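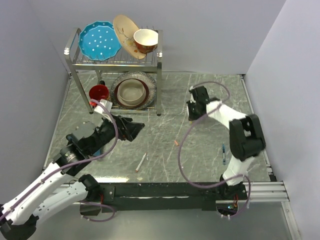 Loading a two-tier dish rack

A small rack holds a full meal's dishes if you load it in the right order. Wash glass first, then plates, then bowls and mugs.

1. Put the rack on a flat surface and press down on each corner. If it rocks, turn it a little and try again.

2. Stand plates in the wire slots of the upper tier, one to a slot. Plates with a wavy or scalloped rim don't always seat well and may lean forward - give those an end slot.

3. Set a bowl at the other end. It can overlap the plate behind it a little, but leave a gap for air.

4. Use the lower tier for wide, shallow pieces. A glass plate goes flat on the bottom, a shallow dish on that, and a small bowl on top. Dry these with a towel before you stack them, as water stays trapped between the layers.

5. Mugs fit beside the stack, near a corner post. A mug standing upright should be wiped out first. Otherwise turn it over.

To unload, empty the upper tier first so nothing drips on dishes you have already dried. Wipe the wires and wash the rack itself once a week with dish soap and a soft brush.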